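FOR IMMEDIATE RELEASE
3 February 2021

Warkon student team to enter Langlois Household Challenge with a robot arm that mostly does the dishes

The Warkon Robotics Club will compete in July in the Langlois Household Challenge, a student contest in which small robot arms are asked to perform the sort of chores their builders have been avoiding since childhood. The club's entry is called Plasard. It stands in front of a toy kitchen, takes lids off things, puts lids back on things, and has strong opinions about broccoli.

The team is made up of students Timothée Hervieu, Corentin Marchal and Raphaël Pons. Their adviser is Jasper Van Loon, who teaches the evening electronics class and agreed to supervise on the understanding that it would take up one lunch hour a week. It has taken up more than that.

"We looked at what the big labs were doing, and then we looked at our budget," said Hervieu, the team captain. "A toy kitchen was the point where those two things met. It already has an oven, a sink and a fridge, and you can put the whole thing together with a screwdriver and an argument."

Plasard is a tabletop arm driven by servo motors, with a gripper and a small sensor board. Most of the mechanical work was done by Pons, who rebuilt the wrist twice before the winter break and has asked that this release mention it. The software is mainly the work of Marchal. A student teaches the arm by guiding it through a task over and over, and the arm then tries to repeat the task without help. How well it does this depends on the task, the lighting, and by Marchal's account the mood of the arm.

Under the Langlois rules, each team has nine minutes to complete three tasks drawn from a list published ahead of time. This year's list includes placing a lid on a pot, moving a piece of play food from one container to another, and turning a stove knob. Teams may not touch the robot once the clock starts. They may talk to it, and the rules committee has confirmed in writing that this is allowed because it has never been shown to help.

Points are given for finishing a task, with partial credit for what the rulebook calls "evident intent." The Warkon team has studied this phrase closely. At the club's last practice round, Plasard carried a lid to the correct pot, held it there, thought things over and put it down on the counter next to the pot. The team gave itself evident intent. Van Loon, acting as judge, gave it a long look and then half the points.

"It's a good group," said Van Loon. "They keep a proper log, they label their cables, and when something goes wrong they write down what went wrong before they start blaming each other. I've worked with adults who do that in the other order."

The log runs to two full notebooks and is the part of the project Van Loon intends to grade. It records every training session, every change to the gripper and every piece of food that has gone missing. An entry by Pons reads, in full, "Tomato under radiator. Arm not sorry." Another, by Marchal, spends a page and a half on whether a lid resting on a pot at a slant should be counted as on. The team settled on no, though the vote was close and Hervieu would like to revisit it before July.

Round objects have been the hardest. Lids with a knob in the middle give the gripper something to hold, but they tend to swing once they leave the counter, and the early training runs taught Plasard to swing them with some confidence. Marchal threw out almost all of those recordings in January and started over with slower movements. The new version is calmer. It also takes long enough to put a lid on that the team has begun to worry about the clock, so the wrist may be rebuilt again. Pons has been told.

The toy food is a separate matter. Smooth pieces slide, and lumpy pieces can be gripped from any direction, so no two attempts look alike and the arm has trouble learning a single good habit. Hervieu's proposed solution was to practice on nothing but broccoli until it was perfect and then see what carried over to the carrot. What carried over to the carrot was very little. The team now rotates the food every session and keeps a list of which piece is next, so that the choice can't be made by whoever is feeling lucky.

Parts for the gripper were supplied at cost by Sinatex, whose workshop manager, Jhun Bañez, has also answered a steady stream of emails from the team. "They ask good questions," said Bañez. "Some of them I'd already answered in the email before. But they're good questions."

Club meetings continue through the spring, with training runs after class and a full timed round at the end of each month. New members are welcome, including students who have never written a line of code. The club especially needs someone with steady hands and patience to guide the arm through practice runs, as the current members have all developed a tendency to rush the last inch. Snacks are provided. Snacks are kept well away from the play food, following an incident that is also in the log.

The club is holding an open practice before the contest, and families, teachers and other students may come and watch Plasard attempt the full task list against the clock. Visitors are asked not to applaud until the lid is all the way down. A sign-up sheet for the practice, and for anyone who wants a turn at teaching the arm, is kept at the front desk of the Warkon technology building.

About the Warkon Robotics Club
The Warkon Robotics Club is open to all enrolled students and meets weekly during the school year. Its past projects include a line-following cart, a plant-watering system that was very generous, and a door sensor still in use today, mainly because the ladder needed to remove it was lent out.

Media contact
Jasper Van Loon, club adviser, Warkon Robotics Club
Interviews with team members can be arranged outside class hours. Please allow a few days for a reply during exam weeks.
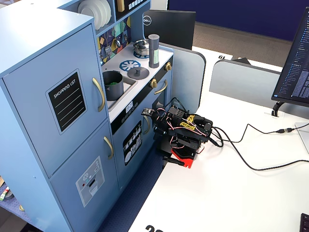 Reporters who would like to see Plasard at work before the open practice should contact the adviser ahead of time, as the arm needs to be set up and its training files loaded before each session. Raphaël Pons will be available to discuss the wrist.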